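The Fruit Bowl Moves Upstairs

Sandamali Fakir grew up in a house where food stayed in the kitchen. Her mother kept to that rule through colds, power cuts and one broken leg. Fakir, who now runs a small rental guesthouse in Wernetora, has dropped it completely. Her guests eat in bed, and so does she.

"I stopped fighting it," she said. "People come in tired. They want a piece of fruit and they want to lie down."

Mandarins are what she buys most. They need no knife or plate, and the peel comes off in one or two pieces. In the cold months she goes through a case of 30 before the weekend is over. 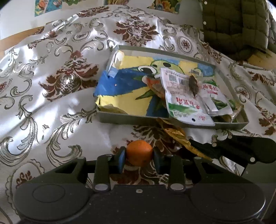 A mandarin above a damask-patterned bedspread.

The habit is older than it sounds. Kofi Adjei, who teaches domestic history at a night school in Arain, has collected household letters for years and owns more than 1000 of them. Many mention eating in the bedroom, usually in winter, when it was the only room with a fire. The separate dining room came later for most families, and plenty never had one.

Bedding makers have noticed. Zubaida Ghauri buys fabric for Stilel, a linen shop that opened in June, and she says customers now ask about stains before they ask about thread count. Patterned covers sell better than plain white. Ghauri tells buyers to blot juice with cold water and leave the soap until later.
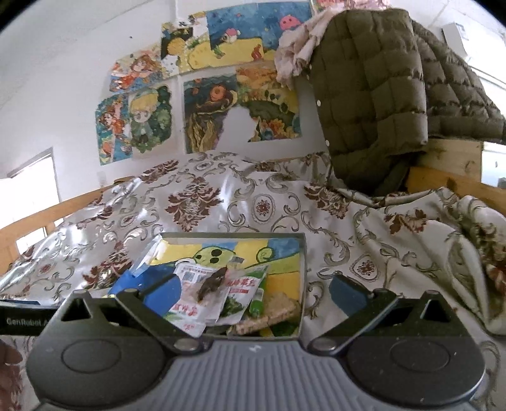 A shallow box on a patterned bed cover.

Trays divide people. Adjei likes one with legs. Fakir finds them tippy and prefers a box with low sides, which holds the peel as well. Waqas Zaidi, a regular guest of hers, uses a folded towel and shakes it out of the window in the morning.

Fakir has asked him to stop doing that.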